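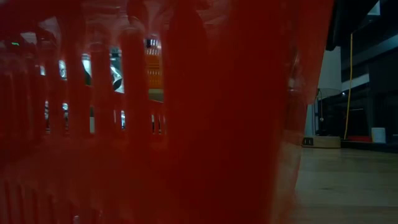

1/ ok so the backpack thing. weighed my daughter's school bag last night on the bathroom scale. 19 pounds. she's in sixth grade

2/ she's been rubbing her shoulder since November and I kept saying stand up straight. feel pretty bad about that now

3/ took her to the pediatrician. no xray, just watched her walk with the bag on and had her touch her toes. back looks fine, muscles are mad. her words

4/ stuff she told us: both straps, always. bottom of the bag at the waist, not bumping her butt. heavy books flat agianst the back. chest clip if it has one

5/ emptied it on the kitchen floor. 3 library books, all overdue. a full water bottle she fills BEFORE the bus. gym shoes from last semester

6/ science book alone is 2,274 pages?? no wait that's the three volumes together. she carries all three - they only use one at a time

7/ emailed the school re lockers. Barredo Middle got rid of half of them. 40 left for the whole sixth grade, there's a waitlist

8/ Mr Saludo wrote back already, says she can leave two volumes in his room. so thats something

9/ bag is at 11 this morning. she says it feels wierd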